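About Skekitz

We fix, refinish and occasionally rescue tables.

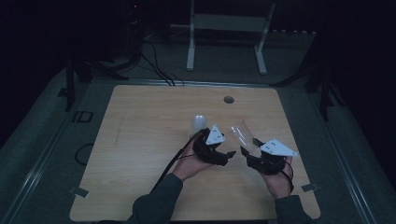 Skekitz began with a desk that wouldn't stop wobbling. Guangming Lü had bought it second-hand, wedged a folded takeaway menu under one foot and put up with it for two years, until a full mug of tea went over the back and into a power board. He took the desk apart that night and has been taking desks apart ever since, most of them belonging to other people. Our taste has settled down over time. We like a pale top with a faint grain, corners rounded off so you can walk past in shorts, and a small round hole near one edge so the cables have somewhere to go. Whether they go there is between you and your cables. We like a top that can have a clear plastic cup tipped about over it without anyone diving for a tea towel, and we finish ours with that sort of afternoon in mind.

The business is six people, one ute and a shed with a roof that has opinions about rain. We moved in one April, on the understanding that the landlord would see to the gutters. We remain on that understanding.

What we do

Most of the work is tops. People bring us a table with perfectly good legs and a surface that has lived through three share houses and a fondue phase. We sand it, fill it, round the corners if they'd like, and seal it. If the top is past saving we'll say so, and then we'll make you a new one to fit the old frame. You'd be surprised how many frames outlive their tops. They're usually the ugly part, too, so there's a lesson in there for somebody.

We also cut cable holes. It's a small job and we've never worked out how to charge properly for it. Customers arrive certain that the hole should go dead centre, and we talk them a little to one side, where it won't end up beneath the monitor stand. A few hold out for the centre. We cut it where they want it, and we keep the plugs that came out in a jar by the kettle.

Our standard finish is called Renutby, after the street the first shed was on. It's a matte clear coat that goes on in thin layers and takes far longer than anyone budgets for, us included. It keeps the colour close to bare timber and doesn't go orange on you. It will cope with cold drinks, spilt milk and homework. It won't cope with a hot frying pan, and we'd ask you to stop testing this.

The Jivenex is our one attempt at a product of our own, a plain work table in a single size with a top you can take off by undoing the clamps underneath. Guangming designed it to be carried up a narrow staircase, having once spent an entire day failing to carry something else up one. It comes in one colour. We did offer a charcoal version for a while, and it showed every crumb in the southern hemisphere.

How we got bigger, slightly

For a long time we took whatever came through the roller door. Then Siddiqui, a café fit-out firm two driveways down, asked whether we could redo the tables for a place they were finishing. We said yes in the tone of people who had done this before. The job was 200 tops. We had enough trestles for nine.

We got them done, late, and bought more trestles. Siddiqui still sends us work and still adds a fortnight to any date we give them — a system that suits everyone. By our job book, which is kept in pencil and is the most reliable member of staff, we've now done 2482 tops.

Things we're asked a lot

Yes, we do chairs, if they come with a table. Chairs alone make us nervous.

No, we can't match the colour from a photo on your phone. Bring a drawer, or a leg, or whatever comes off without a fight.

Yes, you can watch. Wear something you don't care about and don't lean on anything that looks finished.

A straightforward top takes us roughly three weeks. If somebody has already had a go at it with a belt sander, allow longer, and please tell us up front. We can see it anyway.

Finding us

The shed is behind the tyre place, through the gate marked 6. Park beside the fence and leave the driveway clear for the Siddiqui truck, which does not slow down. Drop-offs are best before lunch. If the roller door is shut, knock hard, wait for the sander to stop, then knock again.

Page last updated October 2025, mainly to fix the bit about parking.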